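세테로 주민 공방 소식지

배관 고정 클램프 정리와 부품 나눔 안내

지난겨울 공용 작업실 벽면 배관을 손보면서 떼어 낸 클램프를 그동안 상자째 선반 아래에 두었습니다. 12월에 작업을 마치고 바로 정리할 계획이었으나 물품 창고 이전과 겹쳐 미루어졌고, 이번 달에 들어서야 상자를 열었습니다. 이번 호에서는 정리한 내용과 보관 위치, 앞으로 부품을 가져다 쓰실 때의 절차를 알려 드립니다.

떼어 낸 클램프는 대부분 반원 모양 두 쪽을 마주 대고 양쪽 귀를 볼트로 조이는 방식입니다. 거틀로 동 쪽 배관에 쓰던 것은 흰색 플라스틱이고, 코닐리 창고에서 나온 것은 아연 도금한 철제입니다. 두 종류가 한 상자에 섞여 있었고, 볼트와 너트는 따로 봉지에 담기지 않은 채 바닥에 깔려 있었습니다. 크기가 비슷해 보여도 안지름이 다른 것이 많아 한꺼번에 맞추어 볼 수는 없었습니다. 그래서 먼저 반쪽만 모으고, 다음에 볼트 뭉치를 모으고, 마지막에 짝을 맞추는 순서로 진행했습니다.

짝을 맞출 때는 귀 부분을 먼저 보았습니다. 반원의 지름이 같아도 귀의 길이나 구멍 자리가 어긋나면 조였을 때 틈이 생깁니다. 플라스틱 제품은 귀가 꺾이는 안쪽 모서리에 금이 가기 쉬우므로 손으로 살짝 벌려 보고 하얗게 뜨는 줄이 있으면 따로 빼 두었습니다. 철제는 녹이 나사산까지 들어간 것만 제외하고 겉에만 앉은 것은 솔로 닦아 남겼습니다. 한쪽만 남은 반쪽도 버리지 않았습니다. 다른 상자에서 나머지 쪽이 나올 수 있고, 받침이나 선 정리용으로 찾는 분도 있습니다.

볼트와 너트는 분리하지 않고 끼워 둔 상태로 보관합니다. 따로 두면 나사 규격을 다시 확인해야 하고 너트가 먼저 없어집니다. 받침판이 붙은 볼트도 받침판을 빼지 않습니다. 너트가 뻑뻑하면 억지로 돌리지 말고 윤활제를 조금 바른 뒤 기다렸다가 풀어 주십시오. 플라스틱 클램프에는 윤활제가 묻지 않게 작업대에서 떨어뜨려 놓습니다.

작업대에는 한 벌에 들어가는 부품만 올려놓고 확인합니다. 여러 벌을 펼쳐 놓으면 비슷한 볼트가 금방 섞입니다. 반쪽은 가운데, 볼트 뭉치는 그 왼쪽에 두는 것으로 자리를 정했습니다. 혼자 하실 때에도 같은 자리를 써 주시면 다음 사람이 이어받기 쉽습니다. 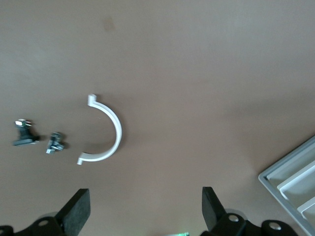

보관 위치

확인을 마친 부품은 산딕 선반 아래 칸으로 옮겼습니다. 왼쪽 서랍에는 짝이 맞는 플라스틱 클램프, 오른쪽 서랍에는 철제 클램프가 들어 있습니다. 짝이 없는 반쪽은 서랍 위의 뚜껑 없는 통에 담았습니다. 볼트 뭉치만 남은 것은 길이별로 봉지에 넣고 봉지 겉에 길이를 적었습니다. 길이는 볼트 머리를 뺀 몸통만 잰 값입니다. 규격을 알 수 없는 것은 봉지에 물음표를 적어 두었으니 아시는 분은 고쳐 적어 주십시오.

정리한 부품은 작은 너트까지 모두 합하여 870점에 조금 못 미칩니다. 이 가운데 금이 가거나 나사산이 상해 쓸 수 없는 것은 90점이고, 재질별로 나누어 분리배출했습니다. 짝이 맞는 것의 목록은 서랍 안쪽에 붙여 놓았습니다.

가져가실 때

공방 회원은 누구나 부품을 무료로 가져가실 수 있습니다. 한 번에 가져가는 양은 14벌까지로 합니다. 그보다 많이 필요하시면 소식지함에 쪽지를 넣어 주십시오. 가져가신 부품은 서랍 안쪽 목록에서 해당 줄을 지우고 날짜를 적어 주시면 됩니다. 이름은 적지 않으셔도 됩니다.

집에서 쓰실 분은 배관의 바깥지름을 먼저 재어 오시기 바랍니다. 관에 인쇄된 호칭과 실제 바깥지름은 다를 수 있습니다. 줄자로 둘레를 재어 3.14로 나누어도 되고, 작업실에 있는 캘리퍼스를 빌려 가셔도 됩니다. 캘리퍼스 대여 기간은 이틀입니다. 보온재를 감은 관이라면 보온재 위에서 잰 값이 필요한지, 관만 잰 값이 필요한지도 정하고 오셔야 합니다.

뜨거운 물이 지나는 관에는 재질을 확인하지 않은 플라스틱 클램프를 쓰지 마십시오. 가스관에는 저희가 나누어 드리는 부품을 종류와 관계없이 사용할 수 없습니다. 중고 부품이므로 무거운 것을 매다는 용도로도 권하지 않습니다.

조일 때 참고하실 점

한쪽 볼트를 끝까지 조인 다음 반대쪽을 조이면 클램프가 비뚤어집니다. 양쪽을 조금씩 번갈아 조이고, 관이 움직이지 않을 정도에서 멈춥니다. 플라스틱은 더 조인다고 단단히 잡히지 않고 귀부터 휩니다. 벽에 붙이는 클램프라면 벽 쪽 반쪽을 먼저 고정하고 관을 얹은 뒤 바깥쪽 반쪽을 덮습니다. 관과 클램프 사이에 고무판을 대면 떨리는 소리가 줄어듭니다. 고무판은 자투리가 남아 있으므로 필요하신 만큼 잘라 쓰십시오.

남은 일

코닐리 창고에 아직 열지 않은 상자가 2개 있습니다. 겉에 적힌 글씨로는 호스 연결구와 벽면 고리로 보이지만 확인은 하지 못했습니다. 다음 정리 때 같은 방법으로 나눌 예정이며, 클램프의 나머지 반쪽이 나오면 뚜껑 없는 통의 것과 먼저 맞추어 보겠습니다. 정리용 봉지가 부족하니 집에 남는 지퍼백이 있으면 작업실 입구 바구니에 넣어 주십시오. 크기는 손바닥만 한 것이 가장 쓰기 좋습니다.

부품 목록은 2001년 6월 15일 기준이며, 바뀐 내용은 서랍 안쪽 목록에만 적습니다.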